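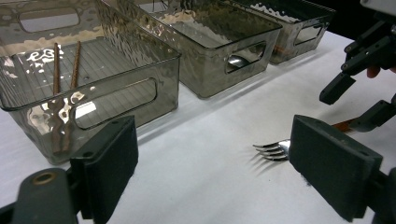

Plirnham Widens Plastics Recycling to Cover Rigid Household Containers

February 2, 2026

Plirnham will accept rigid plastic storage containers in its curbside recycling program starting in May, the city's public works department said. The change adds bins, tubs and drawer inserts to a list that had been limited to bottles, jugs and food trays.

The containers will be sorted at the Zestora materials recovery plant on the east side of the city. Zestora completed work on a second optical sorting line in the fall and has been running test loads through it. According to the department, the line separates polypropylene, polystyrene and PET by their response to near-infrared light. Each resin is baled separately and sold to processors.

Items must be empty and no longer than 26 inches on any side. Lids should be removed and placed in the cart next to the container. Metal handles, casters and hinges have to be taken off. Labels may stay on.

Clear and lightly tinted plastics will be accepted in all three resins. Black plastic remains excluded. The carbon pigment used in most black containers absorbs the light the sorter relies on, and the pieces pass through to the residue belt. Darragh Phelan, operations manager at the plant, said dark gray items will be judged by whether light passes through them.

"If you can read large print through the wall, put it in the cart," Phelan said. "If you can't, leave it out for now."

A trial covering 1,000 households in the Demissie district ended last year. Crews collected 142 bales of mixed rigid plastic over the course of the trial, most of it polypropylene. Contamination was higher than in the bottle stream. The main causes were leftover contents, chiefly batteries, cords and utensils left in the bottom of discarded bins, and containers nested so tightly that the sorter read a stack as a single object. Residents are asked to place bins in the cart separately.

Desta Gebru, who oversees solid waste contracts for the city, said the collection fee will not change this year. The contract with Zestora sets a fixed processing rate per ton and gives the city a share of bale sales above a set price. The rate is open to review after the first full year.

Containers too large for the cart can be taken to the Plinov Road drop-off site during regular hours. Proof of residence is required. Cracked containers are accepted at both the curb and the drop-off site, provided the pieces are larger than a hand.

A revised sorting guide will be mailed with the April utility bill.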